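Boychuk Shared Workshop – Users' Meeting
Minutes, May

Present: Yvette Sawatzky (chair), Maëlle Nguyen, Rosaire Turcotte, Thulani Kekana
Regrets: Solange Tremblay
Meeting opened at 6:40 p.m.

1. Previous minutes
Accepted with one correction. The dust bags were ordered by Thulani, not Rosaire.

2. Accounts
Balance stands at $2725. Bench fees brought in $1232 since the last meeting. The Prerska invoice for sandpaper and glue is still unpaid. Maëlle will send payment this week.

3. Table along the metal wall
Rosaire reported that the varnished table is hard to work at when the light is strong. Glare comes straight back off the top and people sanding small parts move to the other benches. Yvette would like to keep the finish because glue wipes off it. Thulani suggested rubbing the top down to a satin finish – Maëlle thought this would dull the grain. Turning the table was discussed and dropped, as it would block the aisle.
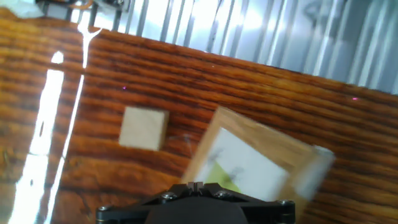
Item 3: table top and ribbed metal wall, with small wood cube and tray.

Agreed to try a plain cloth mat on the table until the next meeting. Rosaire has one at home and will bring it in. No sanding or refinishing for now.

4. Small parts and trays
Members are reminded to return blocks, offcuts and trays to the shelf when they leave. Thulani found sample blocks from the Flasus puzzle order mixed in with the scrap. The order is for 24 sets and the blocks are cut to size, so they should not go in the scrap bin. Maëlle will label a shelf for them.

Loose cloths and paper are to be cleared from the tables at closing. Oily rags go in the lidded can by the door.

5. Vise
Ovetti has quoted $1219 for the replacement bench vise, delivered. Rosaire felt this was high and asked for a second price. Yvette will get one. Decision put off.

6. Other business
Solange sent a note asking for a later closing time during the summer. Held over until she can attend.

The side door is sticking again. Thulani will plane the edge.

Meeting closed at 7:55 p.m.

Minutes taken by Maëlle Nguyen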